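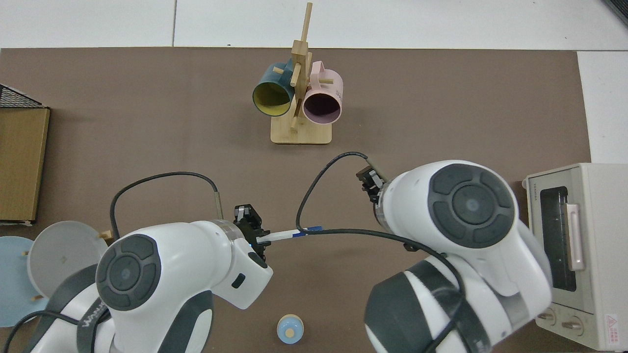

*Becherständer mit zwei Bechern: blaugrün mit gelber Innenseite, daneben der rosafarbene.*

## 4. Entkalken und wieder in Betrieb nehmen

Ich habe die Zora jetzt seit zwei Wintern in der Teeküche stehen und schreibe das hier so auf, wie ich es selbst mache – die beiliegende Anleitung ist auf Deutsch ja eher ein Ratespiel. Wenn ihr Kapitel 3 (Wasserhärte einstellen) übersprungen habt, bitte kurz zurückblättern, sonst meldet sich die Maschine viel zu früh oder viel zu spät!

Ihr braucht den Entkalker, eine Schüssel mit mindestens einem Liter Fassungsvermögen und einen Lappen. Ich nehme Zitronensäure nur kalt angerührt, Ute Rieger schwört auf das flüssige Zeug von Ulby. Geht beides.

1. Maschine ausschalten und 19 Minuten abkühlen lassen. Krumme Zahl, ich weiß, aber so lange läuft bei der Zora die Sperre, vorher nimmt sie das Programm gar nicht an.
2. Tropfschale leeren und wieder einsetzen, bis sie einrastet.
3. Wasserfilter aus dem Tank nehmen. Den vergesse ich selbst gern mal.
4. Entkalker nach Packungsangabe mit kaltem Wasser mischen und bis zur Markierung in den Tank füllen.
5. Schüssel unter den Auslauf stellen, einschalten und die Dampftaste fünf Sekunden gedrückt halten. Im Display erscheint die 489, das ist der Code für »Entkalken bereit«.
6. Mit der Kaffeetaste starten. Die Maschine pumpt, macht Pause, pumpt wieder – in den Pausen bitte nichts drücken, sie ist noch nicht fertig.
7. Sobald das Display blinkt: Schüssel leeren, Tank gründlich ausspülen, frisches Wasser bis zur Markierung einfüllen und noch einmal die Kaffeetaste drücken.
8. Den Spülgang zweimal durchlaufen lassen, dann den Filter wieder einsetzen.

**Achtung:** Aus dem Auslauf kommt zwischendurch richtig heiße Brühe. Hände weg und die Schüssel erst anfassen, wenn das Display blinkt. Auf Marmor und Naturstein macht der Entkalker matte Flecken, also Spritzer sofort abwischen.

**Hinweis:** Bleibt die 489 nach dem Spülen stehen, war der Tank vermutlich nicht ganz voll. Ausschalten, auffüllen, Schritt 7 wiederholen. Bei Toshio Kuroda half erst, den Stecker kurz zu ziehen.

Den ersten Kaffee danach schütte ich immer weg, der zweite schmeckt dann schon wieder normal. Wie ihr die Milchdüse sauber bekommt (die hat einen eigenen Spülgang!), steht in Kapitel 5.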